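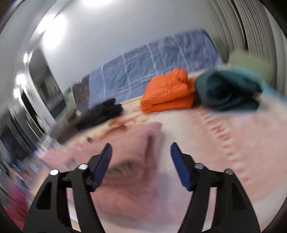
How does a town council end up voting on the same parking plan three times?

Mostly by sending it back to staff each time someone on the council wants more information and doesn't want to be the person who killed it. I've followed the Galden council for a while now, and I went to all three of the votes on the Bodard Street plan. I've been asked about it enough that I'm going to write it down once.

The plan itself is simple. Bodard Street has free parking on both sides from the bridge up to the library. The proposal was to put in paid parking on the lower end, keep the upper end free with a 2 hour limit, and use the money for sidewalk repair. Staff wrote it up in June. It came to the council with a short report and a map that was hard to read on the screen in the meeting room, so people kept walking up to it.

The first vote wasn't on the plan. It was on whether to accept the report. Those are different things and the agenda didn't make that clear. A number of people came to speak against paid parking and were told, after they had spoken, that paid parking wasn't being decided that night. The report was accepted. The local Facebook group spent a week saying that meters had been approved, and I can't blame them, given how the item was written up.

The second vote was on the plan, and this is where Marisol Lozano comes in. She represents the ward that covers most of Bodard Street. She had supported the idea from the start, as far as I can tell from the minutes, but she had also promised the shop owners that she wouldn't vote for anything that cost them customers. Those two positions can sit together fine until somebody calls the roll. She moved to send it back to staff for a study of the side streets. Her point was that if you charge on Bodard, drivers will go around the corner and park in front of people's houses. That's a fair point. It had also been raised in the public comments two months before, and nobody on the council had picked it up.

The motion to send it back passed by one vote. The mayor looked annoyed and called a recess.

The side street study came back at 14 pages, and I read it, which I don't recommend. The useful part is on page 9. It says the side streets are already close to full in the evening and mostly open during the day. The report suggests resident permits in the evening only. I thought that was sensible. It's also the kind of thing that costs money to run, and the study put that cost in a footnote.

In between, a petition went around. It had 600 names on it when it was handed in. I know there was some argument over how many of the signers live in town, and the clerk said she isn't required to check addresses on a petition like this one because it isn't binding. One councilor held it up and said it spoke for the whole town. We have a lot more than 600 people. Another councilor said it should be ignored because the last election for his seat drew over 2000 votes. I didn't think much of that argument either. People who vote for you for one reason can still be against you on parking.

The third vote was the long one. It started at 7 and the item wasn't called until almost 10, by which time half the room had gone home. I would like to see a rule that anything with more than a few people signed up to speak goes first. I've suggested it by email and got a polite reply.

There were 4 amendments. Two were small fixes to the wording. One would have exempted Saturday mornings for the market, and it passed with no debate. The last one, from Lozano, turned the whole plan into a one-year trial with a report at the end of it. That passed too, and then the plan as amended passed, and everyone on the council said something nice about the process.

So what we have is a trial. The lower end becomes paid, the upper end has the time limit, and the evening permits wait until next year's budget — meaning the one part that was supposed to protect the side streets isn't in place for the trial that is supposed to measure them. I brought this up in the public comments at the end. I was told it would be noted.

I don't have strong feelings about the parking. I walk to Bodard Street most of the time. I do think the council could have had this same result at the second meeting if anybody had offered a trial then. I asked Lozano about it in the hallway afterward, and she said she didn't have the votes for it at that point. She may be right. She does know the other members better than I do.

The minutes are supposed to be posted on the town site within two weeks. The ones from the second meeting still aren't up. If you want them, email the clerk's office and ask for the draft, and they'll send it.

Next up is the library roof.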